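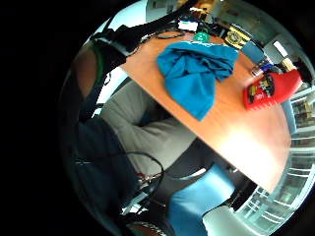

Aushilfe für Haushalt und Wäsche gesucht

Die Pension Honkanen sucht ab sofort eine Aushilfe (m/w/d) für 24 Stunden pro Woche. Zu den Aufgaben gehören Tische abwischen, Zimmer herrichten, Wäsche zusammenlegen und kleinere Einkäufe. Gearbeitet wird in 2 Schichten, vormittags oder nachmittags. Erfahrung ist erwünscht, wir arbeiten aber auch ein. Deutschkenntnisse reichen auf einfachem Niveau.

Bewerbungen bitte bis Ende Oktober schriftlich an Leena Pelkonen, Pension Honkanen.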